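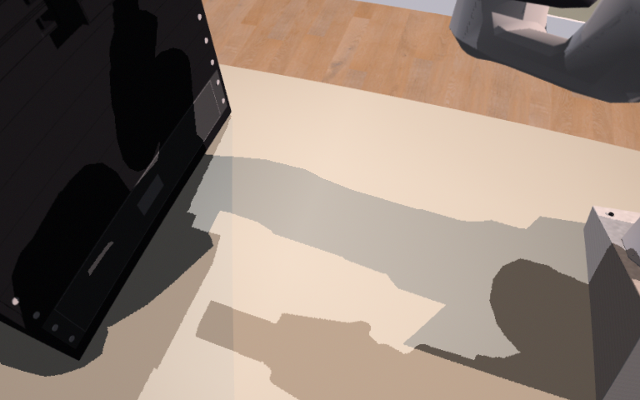
I'd arranged to meet Mehwish Afridi at the boatyard café in Ponville at ten on Saturday, but when I got there she was already halfway up a ladder with a torch between her teeth, so we did most of the interview shouting.

Mehwish sells used boats. She's done it for 21 years, first for a big brokerage down the coast and now for herself, with two colleagues and a very old printer. I wanted to talk to her because I'm thinking of buying my first boat (my husband would say "threatening to") and I haven't a clue where to start.

"Start with the berth," she called down. "Everyone starts with the boat. They fall in love with it, they pay for it, then they ring me up asking where to put it. The waiting list here is 4 years for anything over ten metres!"

I wrote that down and underlined it.

The boat she was looking over was a motor cruiser called Koyama, just in from a couple who had moved inland. Mehwish likes to spend a morning with every boat before she'll list it. She opens all the lockers, lifts the floor panels and runs the taps. "I want to know what it smells like," she said. "Diesel I can live with. If it's musty I start looking for the leak, and it's nearly always a window."

Once she'd come down we got a coffee and I asked what people get wrong about price. She pulled a face. "They think the asking price is the price. Then they think the price is the cost. I had a chap last June who spent every penny he had on a lovely little cruiser and couldn't afford to lift her out that winter. I'd told him, too. I'd written it on the back of the details for him."

So how much should I keep back? She wouldn't give me a figure, and I did try. It depends on the engines, she says, and on whether you can do your own painting without crying.

We moved on to surveys, and here she got quite fierce. She won't recommend just one surveyor, she gives you a few names and makes you ring them yourself. Wayne Bouchard is on the list and so is Kazue Wada, and the two of them apparently disagree about nearly everything. "Wayne will tell you the boat's sinking. Kazue will tell you it's fine, then hand you 70 pages. Read the pages!"

I asked if she'd ever talked somebody out of a sale. Plenty of times, she said. One was Tomomi Tanabe, who came in wanting a big boat with a flybridge and left with a phone number for a sailing club. She came back two summers later and bought something half the size, which she still has. It's on the end pontoon, next to the fuel berth, and Mehwish waved at it as though it could see her.

What about sea trials? "Go out when it's a bit lumpy if you can. Any boat is nice on a flat day. And take the wheel yourself, don't let me show off. I want you to try bringing her back in, that's the bit that frightens people."

I told her it frightened me. She said good, and asked what I was doing after lunch.

I ended up on Koyama's side deck holding a fender while Mehwish checked the mooring lines, and I've now got a page of notes I can barely read and a very wet pair of shoes. She's promised to ring when something smaller comes in. I've put my name down for a berth.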